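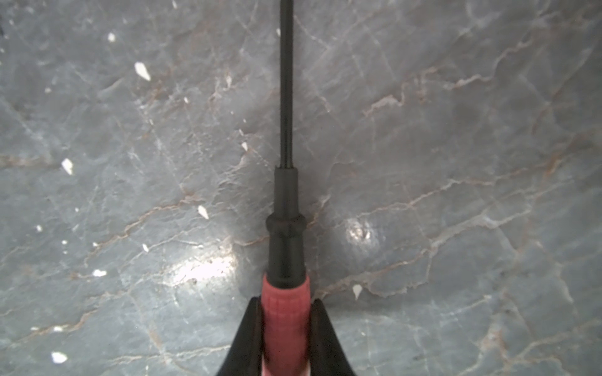

Is an old sewing machine a good first machine for somebody who's never sewn? Most of the time it is, as long as the handwheel turns and you can still get needles for it.

I get asked this a lot since I posted the curtains in June, so I'm doing a thread. I'm not a pro. I hem things, I patch things, I make lumpy tote bags for people who are too polite to say no.

My machine is a Dahlgren from 1965, all metal, the color of pea soup, and it weighs as much as a medium dog. I love it so much. It does a straight stitch, a zigzag, and a buttonhole if you say please.

Before you hand over any money, turn the handwheel toward you. Slow. You want it smooth all the way around. A little stiff is fine (old oil turns to glue in there), but if it hits a hard stop at the same spot every time, I'd walk away unless it's free.

Then look at the cord. Cracked, sticky, taped up? Don't plug it in at the seller's house just to be nice. A new cord and pedal can cost more than the machine did, so ask for the price to come down.

Ask about the bobbin case!! People sell machines without them all the time and they have no idea it's missing. Open the little door and look. Mine came with a Bimetti case somebody had swapped in and it rattled like a spoon in a mug until I found the right one.

Needles. Please change your needle. I went a whole winter blaming the tension when the needle had a burr on it I could feel with my fingernail. Flat side of the shank goes to the back on mine, but on some machines it faces right, so look at the manual.

No manual? Search the model number with the word "threading" and you'll usually find a scan. I printed mine and taped it inside the cabinet door, and I still get the take-up lever wrong when I'm talking to someone.

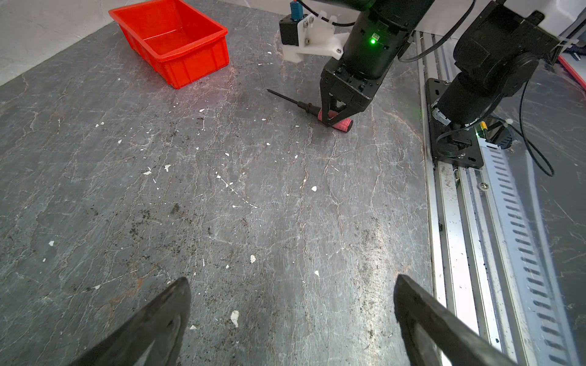

FLEMUTITZ, 12 November 2023

OK picking this thread back up, I'm at my cousin's for the week and the Dahlgren is at home, so I've been sewing on her plastic one and having opinions.

It's quiet! It's light! It threads itself, kind of! It also jumped sideways across the table when I tried to go through a jeans hem. I ended up walking the needle through the thick part by hand, and I'd tell you to do that on any machine, old or new.

Jeans hem tip while I'm here – fold a scrap of denim and tuck it under the back of the foot when you climb onto the side seam. It keeps the foot level and you don't get that clump of teeny stitches. Eliseo Manríquez taught me that one at the Saturday-morning-turned-whenever sewing group and I've used it on every pair since.

Somebody asked what stitch length. I use 2 for cotton shirts and go longer for denim. Topstitching, longer again. Try it on a scrap of the same fabric, folded the same number of times, or the test doesn't tell you much.

Thread: buy the decent polyester. I used up a box of my grandmother's cotton thread on a skirt and the back seam gave out at a wedding. I danced in a borrowed cardigan tied around my waist. Great party though.

Scissors: I have two pairs, one for fabric and one for paper. The fabric pair has a ribbon on the handle and lives in a drawer. If you live with other people, tell them what the ribbon means.

Oil question came up a few times. Sewing machine oil only, one drop per hole, then run the machine on a scrap towel until it stops leaving spots. Cooking oil will gum the whole thing up and so will that spray from under the sink.

Where to look for one: estate sales, church basements, your own aunt's closet. I got mine at the Foltard, the big secondhand place out by the bus depot, and paid for it in seven trips' worth of saved-up coffee money. They had a treadle too and I still think about it.

Going back to the jeans now, there's one leg left and my cousin wants her table for dinner. If you've got a machine you can't identify, post the front and the label underneath and I'll have a look tomorrow – no promises on the Japanese ones, I mix those up constantly.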